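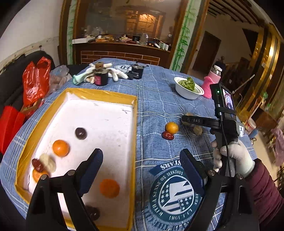 Skamel Opera Box: Complete Recordings, Remastered
Reviewed 24 Nov 2025

I have been living with this set since August and I still look forward to getting home to it. Skamel is a small label that mostly does piano music, so a fat box of complete Italian operas was a surprise, and I went in expecting a nice booklet and so-so sound. The booklet is nice! The sound is a whole lot better than so-so.

You get 8 operas, all taken from radio tapes of the Jaton Festival, and every one is a live performance with the coughs left in. I like that. There is a Tosca where the audience starts clapping before the tenor has let go of his last note, and you can hear the conductor push right on through them. The Bohème is slower than I usually want it (the third act nearly stops altogether) but the soprano is so tender in the farewell that I quit minding. I played that track for three nights running and then had to make myself move on to Butterfly.

The remastering was done at Korkari, and whoever worked on it knew when to leave things alone. Older transfers of these tapes had a hard, glassy edge on the high notes, and the chorus turned to mush as soon as the brass came in. Now the voices have air around them. In the Turandot you can follow the women's chorus separately from the men, which I had never managed with my old copy, and the gong has a real bloom to it. Some tape hiss is left in the quiet parts. I stopped hearing it after five minutes or so.
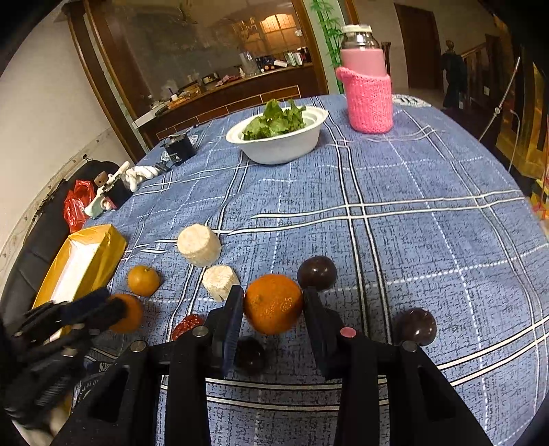

My one real gripe is with the track points. Act two of Manon Lescaut has six of them for the whole act, so if you want to go back to the big duet you will be holding down a button for a good while. The Trovatore is much better divided, and I wish they had all been done that way.

The book runs to 228 pages and has full librettos in Italian and English, side by side, in type I can read without hunting for my glasses. The translations are plain and modern. The essays are a mixed bag. Skip the one on the history of the festival and go straight to the piece on the chorus, with its stories about rehearsing in a school gym in terrible heat and one tour when the costumes went to the wrong town.

I listened mostly on a pair of Schumacher bookshelf speakers, and then a couple of the operas again on headphones late at night. The speakers win for the big crowd scenes. Headphones are the way to go for the Traviata, where the soprano drops down to almost nothing in the last act and you catch every breath.

If you already own the old discs, try the Turandot first and compare the opening minutes. I gave mine away to my sister the same week.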